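Chapter 4
Paying for the Lights

Electricity is the one thing most households buy without ever seeing the price tag first. You use it for a month, and then a letter arrives and tells you how you did.

Kasun Dissanayake's bill from Preswood Power in February ran to 815 kilowatt-hours. He read it twice – once for the number, once for someone to blame.

By the end of this chapter you should be able to read such a bill and argue with it politely.

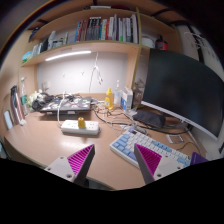

4.1 Watts and Watt-Hours

A watt measures how fast energy is used. A watt-hour measures how much.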